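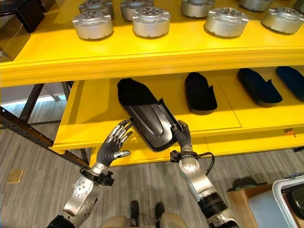 Why does your left shoe feel wrong on your right foot? Try it. Go get your sneakers, swap them, walk to the kitchen and back. Weird, right? Your toes get squashed and the curve goes the wrong way. Shoes have a shape because feet have a shape, and somebody has to decide on that shape before any shoe gets made. That's where molds come in. A mold is a form that gives its shape to something else, like a jello mold or a sandcastle bucket. The black one on the yellow shelf is shaped like a shoe, and it even has a toe end. Keep that shoe shape in your head, we'll need it.

First, feet!

Your foot has 26 bones. Put your two feet together and that's a big pile of bones, way down there at the bottom of you. Most are small. They fit together so your foot can bend, push, and wobble without tipping you over.

Now look at the bottom of your foot. Most people have a part in the middle that doesn't touch the floor much. It's called the arch. Step on a paper bag with a wet foot and check the print. Some people get a skinny middle, some get a fat one. Both fine.

So a shoe has to fit all that. How?

The last comes first

Shoemakers use a thing called a last. Yes, really, a last. It comes from a very old word that meant a footprint or a track. A last is a solid foot shape, and the shoemaker builds the shoe around it. Old ones were carved out of wood. Lots of new ones are plastic.

A last isn't an exact copy of a foot. No separate toes, for one thing! It has extra room at the front so your toes can move, and it's smooth so the shoe can slide off when it's finished.

A long time ago lots of shoes were made "straight." No left, no right. Both the same. You just wore them untill they bent to your feet. Ouch. Lefts and rights got common again in the 1800s.

Building a shoe, the quick version

The top part of a shoe is called the upper. It starts out flat, in pieces, like a puzzle. The pieces get sewn together. Then the upper is pulled tight over the last – this is called lasting, and it's hard work – and fastened underneath.

Next comes the sole. Soles can be sewn on, or glued on, or made in a mold. For a molded sole you need a hollow shape. Soft, hot rubber or plastic goes in. It fills up every little groove. It cools, it gets firm, out it comes. All those zigzags on the bottom of your sneakers? They were in the mold first, but backward. Where the mold has a dip, your sole has a bump.

Then the last comes out, the laces go in, and somebody checks it over.

What about sizes?

Feet are measured long ways and wide ways. Kids' feet grow fast, so the shoes that fit you in June might pinch by winter. In the United States, one whole shoe size is a third of an inch longer than the one before. Half sizes are half of that. Tiny! But your toes can tell.

Best time to try on shoes is late in the day. Feet swell a little from all that walking and standing. Wear the socks you're going to wear with them too.

Try it: make your own mold

You need modeling clay, a small toy with bumps on it, and some softer dough in a diffrent color.

Press the toy into the clay, nice and deep. Wiggle it out. See the dent? That's your mold. Dust it with a bit of flour so nothing sticks. Push the dough in, all the way into the corners. Peel it out slowly.

Did it work? If bits are missing, you probably didn't push hard enough. If it tore, more flour. Go again.

Then try it with a letter, like R. Press a plastic R into the clay and look at the dent. Now look at the dough that comes out. Which one is the right way around?

Words to know

Arch – the curved part under the middle of your foot
Last – the foot shape a shoe is built on
Mold – a form that gives its shape to something else
Sole – the bottom of a shoe
Upper – everything on top of the sole

Written by Adanech Tekleab. Next time: why do socks get holes at the big toe?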